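Geltitz Interfaith Forum - Members' Board
Topic: Shared meals and the hall agreement

Posted by: L_Bickerstaff (moderator)
October 2023

Members are invited to comment on the proposal that the shared meal, at present held twice a year, should become a monthly event. The last meal was attended by 70 people from the mosque, the two churches and the Thammasiri temple. The proposal would require a new agreement for the use of the hall. Please keep remarks to the matter in hand and refrain from naming individual worshippers.

Liam Bickerstaff

Posted by: jaltach_road

I support the proposal. Two meals a year allow people to be polite to one another and very little else. My own congregation has 238 members on its roll, and I doubt that 20 of them could name a family from another faith in this town. A monthly meal would give people a reason to return and to continue a conversation already begun.

Posted by: W_Orellana

I must respectfully disagree with the previous contributor. The present meals are well attended for the reason that they are uncommon. When the Vonimus circle moved to monthly meetings, attendance fell by the second winter and the same few households did all of the cooking. I would also ask that the meals do not fall during periods of fasting, as happened to our Orthodox friends in December.

I would support four meals a year, with the host rotating.

Wenceslao Orellana

Posted by: jaltach_road

The comparison with Vonimus is not a fair one. Their meetings were lectures with tea afterwards. I do accept the point on fasting, and would ask that each community send its dates to the moderator before any calendar is agreed.

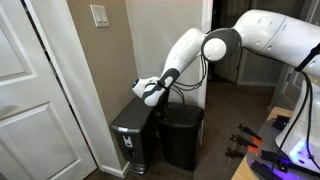

On the matter of food, I would propose that every dish carry a card listing its contents, and that meat dishes be placed on a separate table with their own serving spoons. Several guests left early last time, unsure of what they could eat, and said so to me at the door. The clearing up also needs to be settled in the agreement. Two bins side by side against a wall will do for a household, but a hall full of guests needs more, and the host community should not be left to carry the remainder home.

Posted by: quiet_pew

May I raise the question of prayer? At the last meal, grace was said by one minister on behalf of everybody. It was kindly meant, but some at my table were uncomfortable. A short silence would be preferable.

Posted by: W_Orellana

I cannot agree. If we remove every spoken prayer, we are simply neighbours having supper. Let the host pray in the host's own manner, and let the guests listen. That is how I was received at Thammasiri, and I was glad of it.

Posted by: quiet_pew

I take the point, provided that it is explained beforehand and that no guest is asked to join in.

Posted by: L_Bickerstaff (moderator)

Thank you for these contributions. Both the monthly and the quarterly arrangement will be put to the representatives of each community, together with the suggestions on food cards and prayer. Fasting dates may be sent to me by private message. This topic will remain open until the representatives have met.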